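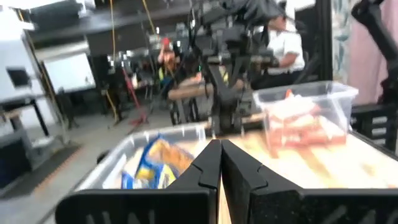 **Gripper closes early on snack bags when I teach by hand, fine when I use the leader arm**

Posted in Teaching & Demonstration, June 2022

We're recording demonstrations for a simple sorting job: pick a snack bag or a packaged bar out of one clear plastic bin and put it in another. The arm is a Drustura with the stock two-finger gripper and a wrist camera. I've recorded 96 demonstrations so far. Half were done by grabbing the arm and guiding it, half by remote control with the leader arm.

The policy trained on the leader arm set picks up the bag most of the time. The one trained on the hand-guided set closes the fingers too soon and pinches air above the bag, or it catches a corner and drops it on the rim of the bin. Same bins, same table, same camera settings. I'd like to keep hand guiding if I can, as it's a lot quicker for new people to learn. What am I missing?

— ellstead_bench

---

**zapata_tom_cat**

Check where your hand is in the hand-guided recordings. If you hold the arm near the wrist, your fingers or sleeve will show up in the wrist camera right when you are about to close. The policy learns "hand in view, close gripper" and then at run time there's no hand, so the timing is off. Play back ten or so and look at the last second before each grasp.

The other thing is how you trigger the gripper. If you press a button with your free hand you tend to press it while the arm is still moving down. With a leader arm you squeeze the trigger as part of the same motion, so people naturally wait until they're at the bag.

What worked for us at Esamham:

- Hold the arm by the forearm link, well behind the camera.
- Stop fully before closing. Count one, then press.
- Stay closed for a moment before lifting.
- Throw out any recording where you had to try twice, at least for the first batch.

We redid 20 demonstrations this way and the early closing went away. The corner grabs didn't, those took more examples with the bag lying in different positions.

---

**gravel_pit**

just use the leader arm. hand guiding is fine for waypoints, not for this

---

**mothwing**

I'd look at the logs before recording anything new. When you guide by hand, some setups save the measured joint positions as the action, with no offset. With remote control the action is the leader's position, which runs a bit ahead of the follower. So your two sets don't mean the same thing by "action" even though the files look alike. Plot the gripper command against the wrist height for one recording from each set. In ours the hand-guided gripper command was logged 26 frames early. It was a buffering problem in the recorder and had nothing to do with how anyone moved the arm.

Also, clear bins are hard. You can see the contents through the wall, so from some angles the bag seems to be on your side of the plastic. Start every episode with the gripper above the rim and come straight down. We mixed both kinds of start in a set of 1118 episodes and I wish we hadn't — sorting them out afterward took over a week.

If the logs are clean, the first reply is probably right.

---

**ellstead_bench**

Thanks. Plotted two of each. The gripper command is early in the hand-guided ones, by less than yours but the same in both. My sleeve is also in the picture in one of them. I'll fix the recorder first, then redo a small batch holding the forearm link, and post the plots when I have them.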